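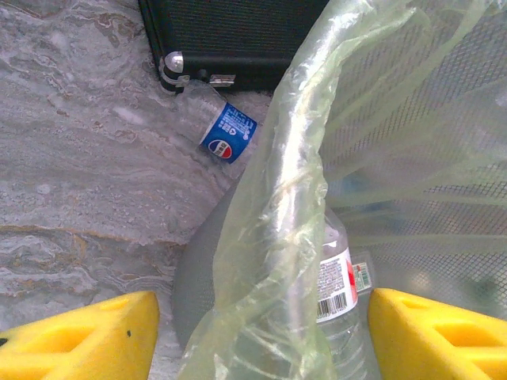 Teaching Two Arms to Tidy Up
A project report by Krum Kolev and Lok-yiu Hsiao, Gromcombe robotics club

When we signed up for the spring project we both wanted to build something that walked. Our adviser, Ms. Geraghty, let us talk about walking machines for most of a meeting and then asked, very kindly, whether either of us had ever gotten a robot to pick up a bottle. We hadn't. So that became the project, and looking back over a whole school year of it we're glad she asked (Krum would still like to do legs someday).

We named the project Skumix, after a misspelled label on Lok-yiu's first folder of notes, and the name stuck so well that people at the Plestley open evening thought it was a company.

What we set out to do

The goal was a pair of arms that could clear trash from a floor and drop it in a lined wastebasket. We started in October with one arm and foam blocks, which are a very forgiving thing to pick up, and moved on to real trash once we felt brave. Bottles and drink cans are a whole different story! A clear bottle is hard for the camera to find, especially on a marbled floor where the pattern shows right through the plastic, and the big ones roll away if a finger touches them even a little off center.

We taught the arms by guiding them through the job ourselves and recording each try. By the end we had 1773 recordings, which is a lot of evenings, and we owe our families some dinners. Of those we threw out 67, mostly where one of us sneezed or lost patience halfway down.

The setup

Both arms are bolted to one aluminum rail, and the basket goes on the floor between them where either gripper can get to it. We spent far too long on the cables. They need a big loose loop over the wrist, and our first loops were too short and tugged at the arm every time it reached out. The walls are covered in flowered wallpaper from Lok-yiu's aunt, who had part of a roll left over, and we've grown very fond of it.

The bag gave us more trouble than anything else. A thin green liner shines, it wrinkles differently each time you put in a new one, and if it hangs too far over the rim a gripper can snag it on the way out. We ended up changing how the arm comes in, so that it holds the bottle at a slant over the basket and lowers the bottom end in first.

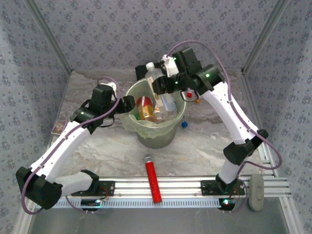 How it went

For our final check on 20th May we ran 15 rounds with Ms. Geraghty watching, and 2 of them went wrong, both on the bag. One of those pulled the liner halfway out of the basket and we had to stop and start over. She wrote "good recovery" on our sheet, so we'll take it.

What we would do next

Bottle caps are still beyond us, as they're small and flat and the fingers tend to push them along the floor. Krum wants to try softer fingertips and Lok-yiu wants to record more tries with crumpled bottles. We'd also like to label our recordings as we go, instead of all in one long weekend at the end.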